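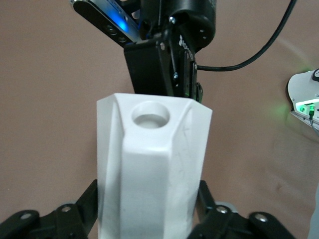
Preltar Internet to Host Free Screening and Discussion of Swim Documentary in Watness

WATNESS, 18 December 2024 – Preltar Internet will host a free screening of the documentary "The Slow Lane" at the Pacheco Theater in downtown Watness next month, followed by a panel discussion and questions from the audience.

The 70-minute film follows a group of adults who signed up for beginner swimming lessons at the Watness city pool. Most of them grew up within a few miles of the river and had never learned to swim. Director Gladys Mosquera filmed the class over one winter and stayed in touch with several of the swimmers after the lessons ended.

"I was a student in that class before I was filming it," said Mosquera. "I was 43 and I couldn't put my face in the water. The instructor let me bring a camera after the second week, and the others got used to it pretty fast."

The film was first shown in October at the Watness library, where all of the seats were taken before the doors closed. Preltar offered to pay for a second showing in a larger room. The Pacheco Theater seats 401 people, and the company is covering the rental, the captioning and the printed programs.

Mosquera will be joined on the panel by two of the swimmers who appear in the film and by an instructor from the city pool. They will talk about how the class was set up, what it costs to run and why adults put off learning. The discussion is expected to last 40 minutes.

Preltar will also give $600 to the pool's lesson fund, which pays class fees for adults who can't afford them. Sign-up sheets for the spring beginner class will be available in the lobby.

Customers who can't attend will be able to watch the film at home on Preltar's local channel, 1071, for two weeks after the event. The panel will be recorded and added to the same channel. Both programs will have captions in English and Spanish.

Tickets are free but must be reserved through the theater box office, with a limit of four per household. Unclaimed seats will be released ten minutes before the film starts. The theater is wheelchair accessible from the side entrance, and parking in the city lot is free after 6 p.m.

About Preltar Internet
Preltar Internet provides home internet, phone and television service in Watness and nearby towns. Its Plurko plan offers lower-cost home internet to households that qualify.

Last updated: 2 days ago

14 shares | 3 comments

Contact | Press Office | © Preltar Internet. All rights reserved. | Back to top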